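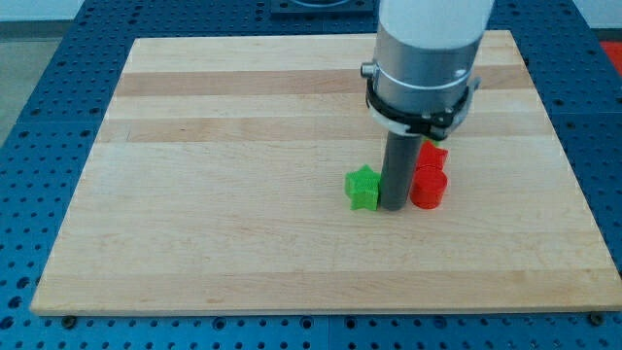

Care of Wooden Boards in Shared Kitchens: Member Discussion
Ladefoged Community Kitchens Network — Members' Forum — Equipment and Facilities
Opened September 16, 2018

Posted by: Ladefoged_Facilities
Members are invited to comment on the proposed revision to the equipment guidelines, section 4, concerning wooden boards. The current text permits light-colored hardwood boards for bread, pastry, and whole produce. It requires that each board be washed by hand, dried upright, and oiled once a month. The proposed text keeps these rules and adds a written log for each board, to be held at the kitchen where the board is used. Comments will be read before the revised text is issued in April.

Posted by: S_Eskildsen_Ponby
On behalf of the Ponby kitchen, I wish to record our support for the log. Our large bread board was oiled by whoever remembered to do it. As a result it was oiled twice in one week and then left dry for most of a winter, and a seam opened along one end. A local joiner closed it for us, but the board could not be used for 20 days. A single sheet of paper on the wall would have prevented this.

We would ask that the log show the type of oil as well as the date. Food-grade mineral oil and a beeswax finish should not be applied by turns without some thought.
Svend Eskildsen, Ponby

Posted by: julum_kitchen
The Julum kitchen does not support the log in its present form. We already keep written records for refrigerator temperatures, deliveries, and cleaning. Another sheet will be filled in at the end of the month from memory, and a record made in that way has little value.

We also question the monthly rule. A board used daily for kneading may need oil more often. A board that is brought out for holiday baking does not need it 12 times a year. The guidelines should tell members how to judge the surface. If water no longer beads on the wood, the board should be oiled.

Posted by: H_Thorgeirsson
I must disagree in part with the previous member. The water test is sound, and I use it myself. It does depend on the person at the sink knowing what to look for, and in a shared kitchen that person changes from one shift to the next. A fixed date is easier to teach.

May I also raise the matter of storage? Section 4 says "dried upright" and gives no further instruction. At Kamau we found two boards standing directly against a heating pipe. Both had cupped badly. I suggest the following wording: "Boards shall be stood on a long edge, with air on both faces, away from any source of heat."
Halldóra Þorgeirsson, Kamau kitchen

Posted by: julum_kitchen
We have no objection to the storage wording and would vote for it today. Our objection to the log stands.

Posted by: breadshift_early
Is sanding covered anywhere? Our board has deep knife marks on one side from someone slicing loaves on it. I was told to sand it, and then told by another member that sanding is reserved for Facilities.

Posted by: S_Eskildsen_Ponby
Sanding is covered in section 6. Light hand sanding is permitted with the agreement of the kitchen lead. Machine sanding is not, as it is easily done unevenly. Please wipe off all dust and oil the board again before it returns to use.

Posted by: Ladefoged_Facilities
The reply above is correct with regard to section 6. A cross-reference will be added to section 4.

The storage wording proposed by the Kamau kitchen will be included in the next draft. On the log, Facilities will put forward two versions: one with a fixed monthly entry, and one in which an entry is made only when oil is applied. Both will include a space for the type of oil.

Posted by: julum_kitchen
The second version would be acceptable to us, provided that a blank line is not treated as a fault at inspection.

Posted by: H_Thorgeirsson
I would still prefer the first — a blank line tells the next shift very little. I will submit a comment on the draft when it is posted.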